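Spare switches and the two-tray bench

The parts cage at Drasdale has been short on pushbuttons since the spring, and a good share of the ones we did have were in unlabeled bags. Starting in August, all loose control-box parts go through the sorting bench before they go back on the shelf. The bench has a blue tray and a red tray, and the control box being worked on sits between them.
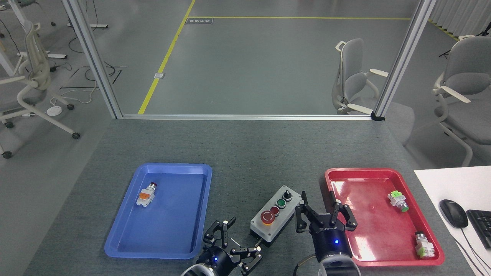
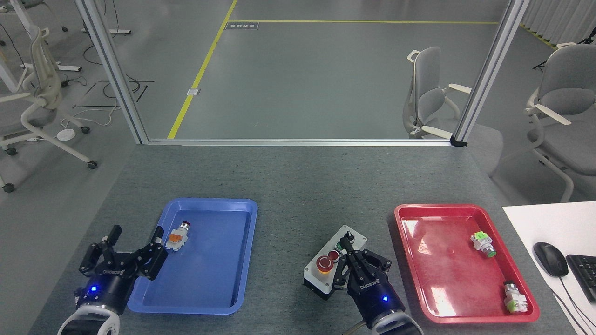
How the trays are used

Blue is for parts that still need a look. Red is for parts that have been checked and can go back into stock or into a box. If you are unsure about a part, leave it in blue. Please don't stack parts on top of each other in either tray, and don't leave screws or wire ends in the bottom. They scratch the plastic and they get stuck to the felt when a tray is tipped out.

Put one kind of thing in at a time if you can. A full switch, meaning the cap, the collar and the contact block still together, stays together. If you take one apart, bag the pieces and write the cap color on the bag.

What to check

Press the button several times and feel for sticking. Look at the collar for cracks. Then meter the contact block with the button out and with it held in. Normally open should read open until you press, and normally closed the other way around. Write the result on the tag. "Works" is not enough for the person picking it up next, who needs to know which block is on it.

Do not go by the color of the block alone. We have parts from at least two suppliers on the shelf, and the Wibisono blocks do not follow the same colors as the older Zistus ones. Read the marking next to the terminals. If the marking is worn off, meter it and tag it.

Selector switches get turned through every position. Mushroom heads get pressed, left in, and released, and the latch has to hold by itself. A mushroom head that has been dropped or has a chipped edge goes in the scrap bin even if it meters fine.

Control boxes

A box that comes off a line for repair should arrive with its lid on and its cable coiled and tied. Set it on the felt, not on the white desk next to it, which is for the computer. Before you open the lid, write down the order of the controls from one end to the other. Two boxes went back to the Grorkeck line with the start and stop wired to the wrong holes, and both had to be pulled again the same shift.

When the box is closed up, try every control once more with the meter on. Then fill in the repair card and put it on the outgoing shelf.

Stock count

The last count of checked spares came to 32 green pushbuttons, 19 red ones and nine selector switches. Collars are fine for now, with 190 in the drawer. Red is the one to watch. If you pull the last red pushbutton from a bin, send a note the same day so it can go on the next order.

Returns from the lines can be dropped off at the parts window until 3:30 p.m. After that, use the gray tote under the window and put your line name on the bag. Questions about the bench or the tags go to Sekar Mandagi in the parts cage.

Contact the parts cage | © Drasdale Plant News | Back to top

This site uses cookies to remember your settings. Accept | Manage preferences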